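수신: Flonditz 재단 지원사업 담당자 귀하
발신: Livness 마을부엌
제목: 제철 밑반찬 보존법 기록 및 나눔 사업 중간 진행 보고
작성일: 2023년 9월 1일

안녕하십니까. 저희 사업을 지원해 주셔서 깊이 감사드립니다. 본 보고서는 3월에 사업을 시작한 후 지금까지 진행한 내용, 예산 사용의 상황, 그리고 남은 기간의 계획을 말씀드리기 위하여 작성하였습니다. 저는 한국어가 모국어가 아니기 때문에 표현이 조금 어색한 곳이 있을 수 있습니다. 의미가 분명하지 않은 부분은 연락을 주시면 다시 설명을 드리겠습니다.

1. 사업의 목적

우리 지역에는 오래 사신 어르신과 외국에서 이주한 가정이 같이 살고 있습니다. 두 쪽 모두 채소를 절이고 말리고 발효하는 방법을 잘 알고 있는데, 서로의 방법을 배울 기회는 많지 않았습니다. 신청서에 쓴 것과 같이 본 사업의 목적은 두 가지입니다. 첫째는 집에서 전해 오는 보존법을 글로 기록하는 것이고, 둘째는 그 방법으로 만든 반찬을 혼자 식사하시는 이웃에게 나누는 것입니다.

2. 기록 작업의 진행

현재까지 수집한 보존법은 모두 143건입니다. 처음에는 종이 양식을 나누어 드리고 직접 써 달라고 부탁하였습니다. 그러나 돌아온 양식은 적었고, 돌아온 것도 "소금 적당히", "하룻밤 둔다"와 같은 말이 많았습니다. 그래서 4월부터는 방법을 바꾸어, 만드는 날에 저희가 부엌에 찾아가서 옆에서 저울로 재고 시간을 적었습니다. 이 방법은 시간이 많이 걸립니다. 한 건을 끝내기 위하여 세 번 방문한 집도 있습니다. 대신에 기록의 품질은 확실히 좋아졌다고 생각합니다.

예를 들어 오이지의 경우, 같은 골목의 두 집이 소금물의 농도를 전혀 다르게 사용하고 있었습니다. 한 집은 끓인 소금물을 뜨거울 때 바로 붓고, 다른 집은 완전히 식힌 다음에 붓습니다. 저희는 어느 쪽이 맞는지 판단하지 않고 두 방법을 따로 실었습니다. 무말랭이는 써는 두께에 대한 의견이 특히 많아서, 두께별로 말리는 기간을 표로 정리하는 중입니다.

언어의 문제도 있었습니다. 이주 가정에서 기록한 방법 중에는 한국어로 정확한 이름이 없는 향신료와 도구가 있습니다. 처음에는 비슷한 한국 재료의 이름으로 바꾸어 썼는데, 검토 모임에서 맛이 완전히 달라진다는 지적을 받았습니다. 지금은 원래의 이름을 소리대로 적고, 괄호 안에 대신 쓸 수 있는 재료를 적고 있습니다. 이미 작성한 원고를 모두 다시 고쳐야 하기 때문에 편집 일정이 3주 정도 늦어졌습니다. 이 점은 저희의 준비가 부족하였습니다.

3. 반찬 나눔의 진행

나눔은 한 달에 두 번 실시하였습니다. 8월 말까지 전달한 반찬은 1,892통이고, 한 번이라도 반찬을 받으신 가구는 244가구입니다. 가장 많이 찾으신 반찬은 깻잎장아찌와 마늘종장아찌입니다. 반면에 매운 양배추절임은 남는 통이 많아서 6월부터 양을 줄였고, 맵지 않은 것을 따로 만들고 있습니다.

짠 음식이 걱정된다는 말씀을 여러 번 들었습니다. 혈압약을 드시는 어르신이 많으므로 이것은 중요한 의견이라고 생각합니다. 7월부터 뚜껑에 "짠맛 보통"과 "짠맛 적음"의 두 가지 표시를 붙였습니다. 짠맛이 적은 반찬은 오래 둘 수 없으므로, 먹을 수 있는 날짜를 큰 글씨로 같이 썼습니다. 처음의 표시는 물기에 글씨가 번져서 읽을 수 없게 되었고, 그 후에는 기름 성분의 연필로 바꾸었습니다.

통의 회수는 아직 잘 되지 않습니다. 유리 용기를 돌려받아서 씻고 다시 쓰는 계획이었는데, 돌아오는 수가 절반에 미치지 못합니다. 용기에 다른 음식을 담아 쓰고 계시는 분이 많은 것 같습니다. 보증금을 받는 방법도 의논하였으나 받는 분에게 부담이 될 수 있어서 하지 않기로 하였습니다. 지금은 다음 반찬을 전달할 때에 빈 용기를 문 앞에서 바로 받고 있습니다.

4. 공동 부엌과 보관 시설

Suvarna 회관의 부엌을 한 주에 사흘 빌려 쓰고 있습니다. 싱크대가 낮아서 배추를 씻을 때 허리가 아프다는 의견이 있었고, 받침대를 놓아 높이를 맞추었습니다. 발효실은 원래 창고였던 작은 방입니다. 장마 동안 습도가 높아서 항아리 두 개의 된장에 곰팡이가 많이 생겼습니다. 윗부분만 걷어 내면 된다는 의견도 있었지만, 나눔용 음식이므로 모두 버렸습니다. 그 후에 제습기를 설치하고 아침과 저녁에 습도를 기록하고 있습니다.

냉장고는 Brustico 상점에서 중고로 2대를 구입하였습니다. 그중 한 대는 설치하고 한 달 후에 문의 고무가 벌어져서 온도가 올라갔습니다. 상점에서 무상으로 고쳐 주었고 현재는 문제가 없습니다. 다만 수리 기간 중에는 나눔을 한 번 쉬었습니다.

5. 예산의 사용

재료비는 계획보다 많이 사용하였습니다. 여름에 오이와 열무의 값이 크게 올랐기 때문입니다. 반대로 인쇄비는 편집이 늦어져서 아직 사용하지 않았습니다. 저희는 인쇄비의 일부를 재료비로 옮겨 쓰기를 희망하며, 이를 위한 변경 신청서를 따로 제출하겠습니다. 승인을 받기 전에는 항목을 바꾸어 쓰지 않겠습니다. 교통비와 강사비는 계획의 범위 안에 있습니다. 영수증 사본은 별도의 봉투로 보내 드렸습니다.

6. 어려운 점과 배운 점

가장 어려운 것은 시간의 약속이었습니다. 보존 음식은 날씨와 재료의 상태를 따라가므로 저희가 정한 날짜에 맞지 않는 일이 자주 있었습니다. 매실은 예상보다 일찍 나왔고, 고추는 비 때문에 늦게 말랐습니다. 남은 기간에는 정확한 날짜 대신에 두 주의 폭을 두고 방문 일정을 잡으려고 합니다.

또한 기록에 참여하신 분의 이름을 책에 싣는 문제가 있습니다. 이름이 들어가기를 원하시는 분도 있고, 원하지 않으시는 분도 있습니다. 저희는 한 분씩 의사를 다시 여쭙고 서명을 받고 있습니다. 어떤 분은 본인의 이름보다 시어머니의 이름을 써 달라고 하셨고, 저희는 그렇게 하기로 하였습니다.

7. 남은 기간의 계획

10월에는 기록한 원고의 편집을 마치고, 글자가 큰 판과 보통 판의 두 가지로 인쇄할 예정입니다. 11월에는 김장을 공동으로 합니다. 배추는 이웃 농가에 이미 예약하였고, 젓갈을 드시지 않는 분을 위하여 젓갈 없는 김치를 따로 담그겠습니다. 12월에는 참여하신 분을 모시고 완성된 책을 나누어 드리는 작은 식사 자리를 준비하겠습니다. 재단에서도 와 주시면 큰 기쁨이 되겠습니다.

최종 보고서에는 가구별 만족도 조사의 결과와 용기 회수의 변화를 같이 실으려고 합니다. 조사 문항의 초안이 준비되면 먼저 보내 드리고 의견을 듣겠습니다.

감사합니다.
Livness 마을부엌 보고서 작성 담당 드림

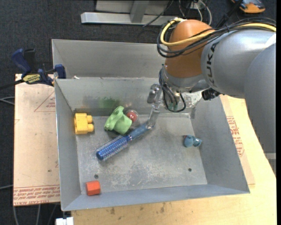 Flonditz: 보고서 잘 읽었습니다. 재료비 변경 신청서는 9월 중순까지 보내 주시면 다음 심사에 올리겠습니다. 버리신 된장의 양과 금액도 신청서에 한 줄 적어 주십시오. 그리고 짠맛 표시를 붙인 뒤에 어르신들이 어느 쪽을 더 많이 고르시는지 궁금합니다. 따로 적어 두신 것이 있으면 최종 보고서까지 기다리지 마시고 먼저 알려 주시기 바랍니다.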